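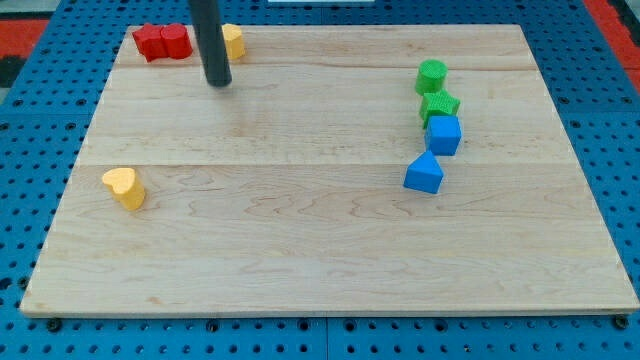 Small wooden toys are having a lovely time of it in Grustcombe, a town you would otherwise drive through on your way to the coast. Walk up the high street and every second window seems to have something carved or sawn in it. Part of the pleasure is in the timber itself: pale maple with wavy grain and the odd darker streak, glued up in planks so that the seams run straight across the board, and then the sudden cheer of a red block or a little yellow one sitting on top of all that cream and honey. I went for an afternoon and stayed three days.

The place to start is Skekemance, the workshop at the bottom of Mackay Lane. It opened in January in an old seed merchant's, and the drawers still have their labels (I was told to keep my hands off the one marked Turnip, where the good sandpaper lives). The shop at the front is tiny. The workroom behind goes back and back, past the bandsaws and a row of benches, to a yard where planks are stacked under a tin roof and left alone until they have settled.

What they make most of is building blocks, and I had no idea there was so much to say about them! The big set has 131 pieces. Every edge is rounded over by hand, because a machine-cut curve feels too even to the people who work there, and after ten minutes of handling both kinds I was completely on their side. Beech is the usual wood. Maple costs more and takes colour beautifully – the paint goes on thin, so you can still feel the grain under your thumb.

Further up the lane is Cutier, which does animals and nothing else. The badgers sell out first. I fell for a heron with one leg, sold with a flat stone to stand on, and he is now on my kitchen windowsill looking down on the washing-up. Ask to see the seconds basket under the counter, where a fox with uneven ears can be had for a few pounds.

The town has form in all this. Grustcombe was turning chair legs and bobbins for most of the nineteenth century, and the museum above the library has 1,550 turned pieces in glass cases, with a whole wall of spinning tops. You can try the tops on a scarred old table by the door. My best effort lasted 30 seconds, and a girl of perhaps six then beat it twice without appearing to try.

Go on a weekday if you can, and go hungry – the bakery opposite Skekemance does a cheese and leek turnover that needs two hands. The car park behind the church is free after four. Both workshops shut for lunch.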